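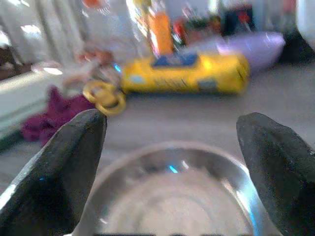
Flikico is recalling one size of its Rellow glass mixing bowls after customers reported that the rims chipped during ordinary kitchen use. The recall covers the 9-inch bowl only, sold singly and in boxed sets since January. The company is asking owners to stop using the bowl and return it for a refund or a replacement. Clear glass bowls look much alike from one maker to the next, and a thick, rounded rim is common on many of them, so the company says shoppers should go by the mark on the base and not by the shape.

The notice, posted on the Flikico website on 6 April 2024, says the company has received 105 reports of chipping. In 3 of those cases, customers said they had cut a finger or hand. None of the cuts needed hospital care, according to the notice.

Most of the reports describe small flakes of glass coming away from the rim while the bowl was being washed or stacked. A smaller group of customers said they found the chip when they took the bowl out of the cupboard and could not say when it had happened. Flikico said it had no reports of a bowl breaking apart with food in it.

The company traced the problem to the step in which the rim is reheated and slowly cooled after molding. If glass cools too fast, stress stays locked in it, and the edge can give way later under a light knock. Flikico said the bowls came from a production line at its Pangaribuan plant that had been restarted after repairs. Bowls made on the plant's other lines are not part of the recall, and the line in question has been shut down while the cooling equipment is checked.

Owners can identify an affected bowl by turning it over. The Rellow name is pressed into the base, with a line of small characters under it. Recalled bowls have a code that starts with the letter P. If the code starts with any other letter, the bowl can be kept and used as normal. Bowls with no code at all were made before the codes were introduced and are also not affected.

The smaller and larger Rellow bowls are not being recalled, even when they came in the same box as an affected one. Customers who bought a boxed set can return the one bowl and keep the rest. Those who would prefer to return the whole set may do so if they still have the receipt.

Gutard, the housewares chain that sold most of the bowls, has taken them off its shelves and will accept returns at any of its stores. No receipt is needed for a single bowl. The refund will be paid at the full shelf price, including for bowls bought during the winter sale. Gutard said store credit would be offered only if the customer asks for it.

People who bought the bowl online, or who do not live near a Gutard store, can fill in a form on the Flikico website. The company will send a prepaid mailing box with padding. It asks customers to wrap the bowl in newspaper or a towel they do not need back, and to write "glass" on two sides of the box. A bowl that is already chipped should not be mailed. For those, Flikico will accept a photo of the code on the base, and the customer can then throw the bowl away with the household trash. Kitchen glass of this kind should not go in bottle recycling, as it melts at a different temperature and can spoil a batch.

Replacement bowls will come from a different line and are expected to ship within 3 weeks. Refunds claimed through the website will be paid to the card used for the purchase, or by check if the bowl was a gift.

Anyone who has used an affected bowl should also look over the things that were stored inside it or beside it, the notice says. Small chips of clear glass are hard to spot on a shelf or in a sink. A damp paper towel picks them up better than a dry cloth, and the towel should be thrown out after use.

Flikico said it will keep the recall open through the end of the year. The bowls remain listed on its website but cannot be ordered for now.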